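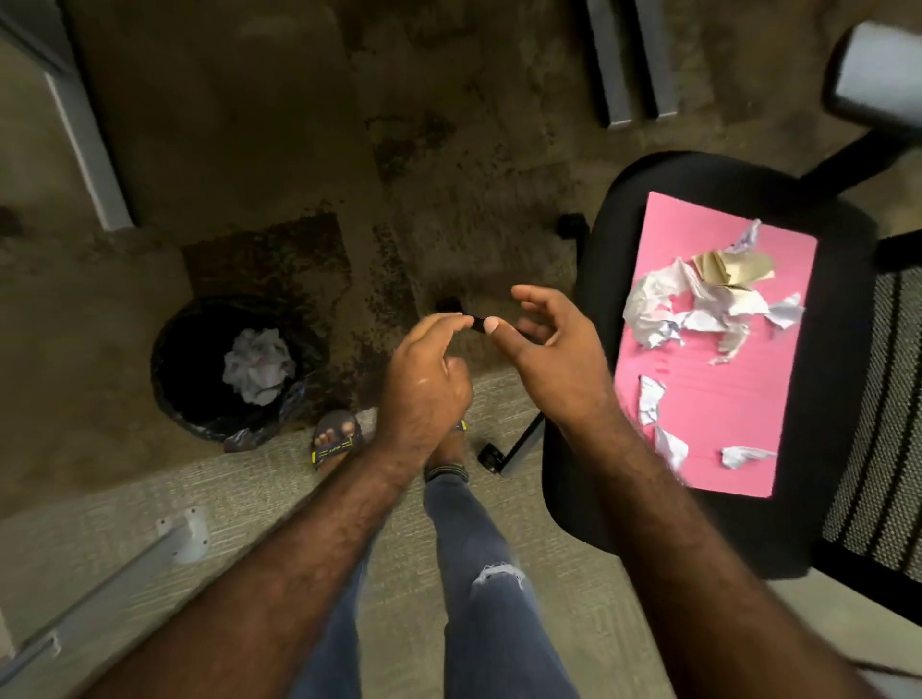
Photo: Grimelix open day, 26 Oct 2020

1/ Spent the afternoon at the Grimelix open day. They build software for two-finger grippers and sell most of it to people who sort small parts. Notes below, mostly on data, as that took up most of the visit.

2/ The task on show was desk cleanup: paper scraps and small objects, sorted by hand first, then by arm. Human runs are recorded from head height, looking down, with both hands in view. Bare hands, no gloves or markers.

3/ Small black parts are the hard case. A matte black thing the size of a fingertip, held between two sets of fingertips, leaves very little for a tracker to work with. A similar one on a dark patch of carpet is worse.

4/ Torn paper is the other hard case. Crumpled scraps in a pile have no fixed shape, so there is no model to match against. Zover, their grasp planner, skips object models and scores edges instead.

5/ Numbers given in the talk: 4000 human runs recorded so far, 18 different rooms, 15 seconds for a typical run. I asked how many get thrown out. Almost 50 a week, mainly for hands leaving the view.

6/ The arm demo used a Laitinen wrist with soft pads. It handled flat scraps on a hard table well. It missed twice on a folded piece, backed off, and took it from the side on the third try. Cycle time is slow and they said so.

7/ Two-handed work is not in the current release. The recordings have plenty of it — passing a part from one hand to the other, mostly — but the demo cell has a single arm. A second one is planned for December.

8/ Asked about licensing. Zover runs on the Bisten controller only, with no date for anything else. That rules it out for our line, where everything is on an older controller.

9/ Slides go out to attendees by email. I'll post the grasp scoring page if they allow it.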